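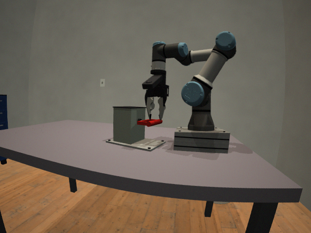 Mastdale, January

I have been meaning to write about my aunt's recipe drawer since before the holidays, and now it's a gray afternoon, the soup is on, and I have run out of other things I'd like to do first. So here we go.

When my aunt Marisol Solís moved to the smaller apartment she handed me the whole drawer. I mean the drawer itself, pulled right out of the kitchen cabinet, with 297 cards and scraps in it (I counted, because I wanted to know what I was in for). Some are typed. A lot are on the backs of envelopes, and one is on a dry cleaning ticket with the pickup time still on it. She had them filed by who gave them to her, so if you want rice pudding you have to remember that it came from Macario Carrillo, who lived downstairs from her on Cervantes Street and who, as far as I know, never made anything else. 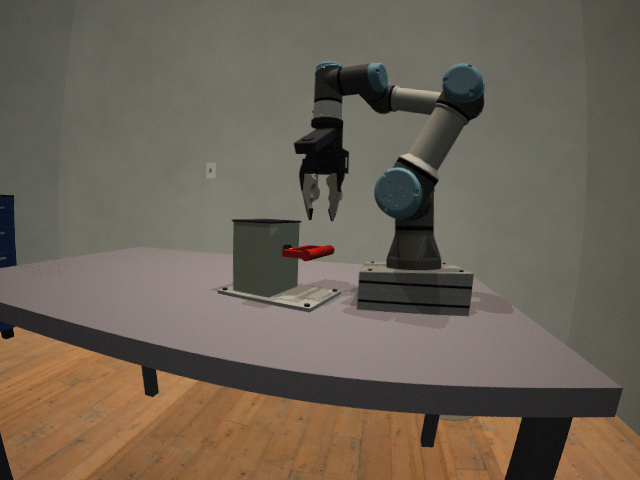 Sorting came first, and I did it badly. I started by type of dish, got as far as soups, and found that my aunt considered almost everything a soup. Then I tried by season. In the end I kept her system and added a typed index, and I put the stained and fragile cards away separately, in a box. I wanted one I could grab in a hurry, something like the gray-green one up there with the red handle, and what I settled for was an old shoebox with a loop of ribbon taped to it. It holds the 76 worst cards, each in its own plastic sleeve, and it lives on the high shelf well away from the stove.

The handwriting was the slow part! My aunt's own is lovely, but her friend Giang Nông wrote in tiny slanted pencil that has gone silvery over the years, and I spent a whole evening under the desk lamp deciding whether a dumpling filling wanted scallions or shallots. I called my aunt in the end. She said either one, and then we talked for over 20 minutes about a bus trip they took together, and I forgot to ask about the second card.

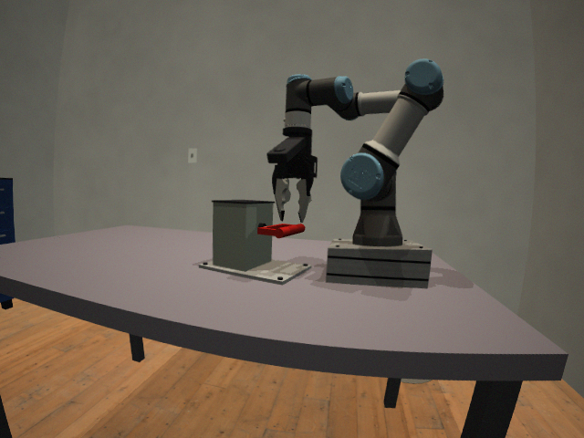
Cooking from the cards

My plan is to make one a week and write down what I had to guess. So far the guesses are mostly oven temperatures. "Hot oven" I can manage, but there is a plum cake that only says "as for Ifor's," and Ifor Rosser's card is missing. I baked it at 350 and it was a little pale in the middle, though we ate it all the same, with cream, standing up.

The rice pudding I've made three times now. Emiliano next door had two bowls and asked if there was cinnamon in it (there isn't, it's orange peel, and a lot of it).
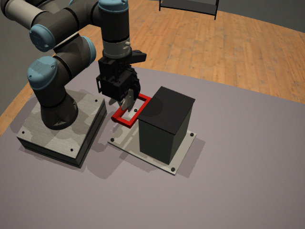
Should you throw out the original cards once they're typed up?

Please keep them. A typed copy is handy at the stove, but it leaves out the crossed-out amounts and the notes in the margins, and those are what I go back to when a dish comes out wrong.

I have 16 cards left that I can't read at all, and my aunt is coming over next month to have a go at them with her good glasses. If I find Ifor's card before then I'll try the plum cake again and let you know.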